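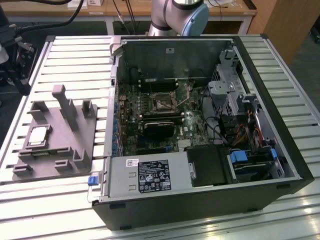 Photo: Aravind Marar

4.3 Adding memory to the office computer

Ludik runs slowly when the stock list is long. The shop in Bastos has 1,743 items in its list, and the monthly report needed several minutes there. More memory is the first thing to try. Please read the whole section before you start.

CAUTION: Switch off the computer and pull out the power cable. Do not work on a carpet.

1. Close Ludik on all tills. Wait until the status line says "No users".

2. Make a backup (see section 3) and keep the copy outside the computer.

3. Lay the computer on its side and take off the side panel.

4. Touch bare metal of the case with your hand. Do this again if you walk away and come back.

5. Open the clips at the ends of a free memory slot. Compare the notch in the module with the slot - it fits in one direction only.

6. Press the module down evenly at both ends until the clips close.

7. Put back the panel, connect the power and start the computer.

8. In Ludik, open Settings, then System. The new amount of memory must be shown there.

Note: If the old amount is still shown, repeat steps 3 to 7 and press the module more firmly. If it does not help, write down error code 186 or any other code you see, and send it to Nantana Jaidee at the Flinda help desk.

Note: Do not mix modules of different types. The list of suitable types is in section 2.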